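# Prellden puts two grippers head to head, one messy bin at a time

**Brukmont, Apr 5, 2022** — We've been itching to share this one!

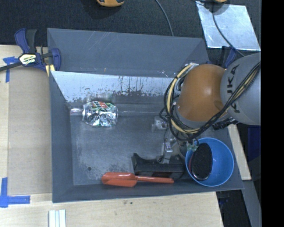

*KUKA arm over the test bin, with a crushed soda can and an orange-red scoop in reach.*

I'm Reet Avotiņš, and I run gripper testing at Prellden. My team has now logged 2,912 picks comparing the Plindora finger gripper with our older Montoya suction head, using the same arm and the same bin for both. Plindora got 1,633 of those tries, and it did best on thin handles (I lost a lunch bet over that). Montoya still wins on flat, smooth stuff, and it's quicker to swap out.

Crumpled cans are a pain for both — we're trying softer fingertips next. Full results, including all 74 test items, come out in September. If you build grippers and want yours in the next round, drop us a line at the Brukmont lab. We'd love to try it!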